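Notebook, sim bench: house rules for the bathroom set, second pass
18 September 2026

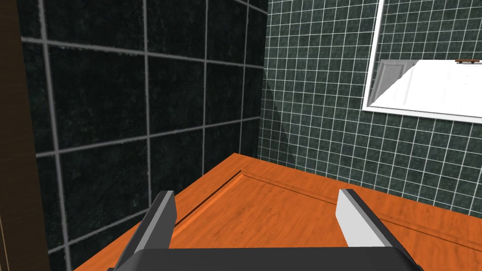

Why I am writing rules again

The August rules fit on one page and everybody agreed with them, mostly by not opening the file. Then I went back through the Zarstead batch, 248 episodes in simulated bathrooms, and had to pull 38 for reasons the rules already covered. So either the rules are badly written or we are. I am starting with the rules, as they are easier to edit.

Start pose

Gripper open, nothing held, both fingertips in the wrist view. Check it on the first rendered image, not in the config. The config says what we asked for. I lost most of a morning to an episode set where the config said open and the fingers were shut like a clam, and the script had gone on to log a clean start every time.

If the start is over a surface, no contact at step zero. The solver has opinions about fingers that begin life inside a counter, and it expresses them by throwing the arm at the ceiling.

Naming surfaces

Call a thing by what the scene file calls it. If the scene file is vague, write "surface" and the material, and stop there. The orange wood one in the tiled corner has been logged as counter, bench, shower tray and, once, "sauna??". It has a groove near its back edges and a bit of a lip, so I see how we got there. From now on it is "wood surface, corner" in every log. Anybody who wants to argue for sauna can bring evidence.

Same for the walls. Large dark tile, small green tile. No "left wall", please, as left changes the moment the base turns.

Mirrors

This is the rule I care about. A mirror in view gets flagged in the episode header even when the task has nothing to do with it. The white-framed one on the green tile reflects a white paneled door and a sliver of brown shelf, and the Eren detector was perfectly happy to offer the shelf as a place to put things. It had a confidence score and everything. Targets whose pixels fall inside a mirror are to be rejected before planning. Rejecting them after planning is how we found out what the joint limits were.

To do: mask from the scene geometry. Do not hand-draw masks. I hand-drew two and they disagreed with each other.

Shadows and shine

Leave the shadows on. I know the runs go faster without them. The wedge on the small tiles next to the corner is exactly the kind of edge the detector used to trip over, and turning it off in sim just moves the problem to Hadano, where it costs real hardware time. Same with the gloss on the wood. Record the light preset by name. "Default" is no longer a name, as we have 2 of them.

Speed and force

Sim limits match the limits on the physical cell, always. Nobody gets hurt in a simulated bathroom, which is how we ended up with an approach speed I would not want near my shins. If a policy needs the higher limit to finish, log it as a fail with a note. The Didodent wrapper will accept any number you type at it, including ones with an extra zero, so the check has to sit on our side. I wrote one this afternoon. It caught me first.

Force limit stays on even for runs with no planned contact. Unplanned contact is the kind it is for.

What counts as a success

Decide before the run and write it in the header. Editing the criterion after watching the replay is a hobby, and I have had it too. If the criterion was wrong, mark the batch "criterion revised" and rerun. Partial credit goes in the notes column, which has plenty of room, being mostly empty.

Deleting things

Don't. Pulled episodes go in the pulled folder with a reason of at least one full sentence. "Weird" is not a sentence. Of the 38 I pulled, the ones with decent notes took me nearly no time, and the others I had to replay start to finish.

Still open

Does the mirror flag apply to shiny tile? The large dark ones look polished enough to worry about, but I haven't measured anything, and flagging every wall would make the flag useless. Leaving it off for now.

Header template needs fields for mirror, light preset and criterion. The old template also has a field called "mood" that I think was a typo for "mode". Check before removing, somebody has been filling it in.

Rerun the corner set with the new speed check on, then compare with the August numbers.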